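Handheld gripper demos: how many per task before you retrain?

jotska_bench
We have 200 episodes of cloth folding on the Jesis set and the policy still misses the second fold. Loss is flat. Collect more, or change what we collect?

numima
Change it. We went from 200 to 623 with the same operator and the same start pose and gained very little. Then 33 episodes with the cloth rotated did more than all of those.

zoubi_k
Disagree. 33 is too few to tell you anything. How many evaluation runs?

numima
50, same seeds for the cloth position. Small, I agree, but the gap was well outside what we see between checkpoints.

zoubi_k
Fine, but check tracking first. If a marker cube drops out when the hands turn inwards, the pose jumps and you are training on noise. Rotated cloth makes that worse.

jotska_bench
Dropouts are up to 50 frames in the bad episodes. I had been interpolating. Our table, for reference:
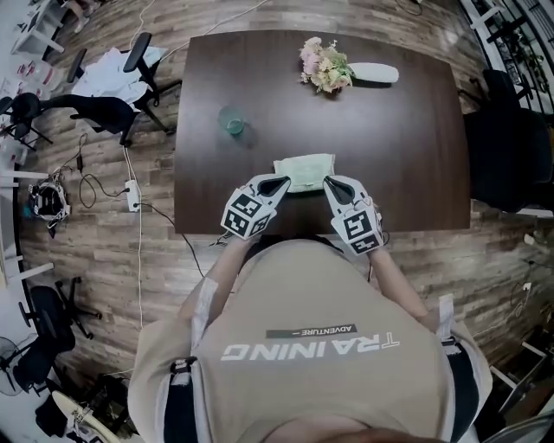
Folding task, head view, both grippers at the cloth.

numima
Don't interpolate that much. Cut the episode. I'd also move the cup and the vase between takes.

zoubi_k
Leave the clutter alone until the tracking is clean. One variable at a time.

jotska_bench
Cutting first, then rotating the cloth. Will post the numbers in February.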